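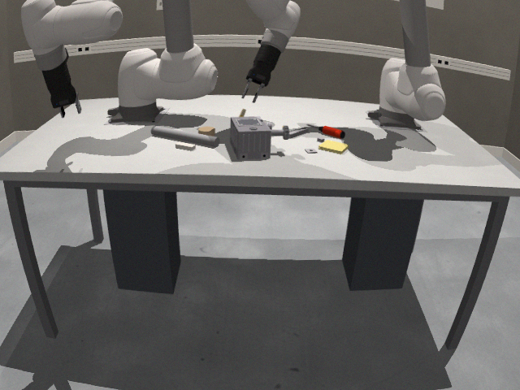 Packed Lunches in Year 9
Eirlys Beddoe and Vilém Vrabec

1. Aim
We wanted to find out what pupils bring for lunch and how much of it is thrown away.

2. Method
A paper survey went out in June and 347 pupils filled it in. We also weighed the food waste bin at 2 pm for two weeks.

3. Results
Sandwiches were the most common main item. Fruit was left more often than crisps. The heaviest bin held almost 900 g, mostly crusts and apple cores.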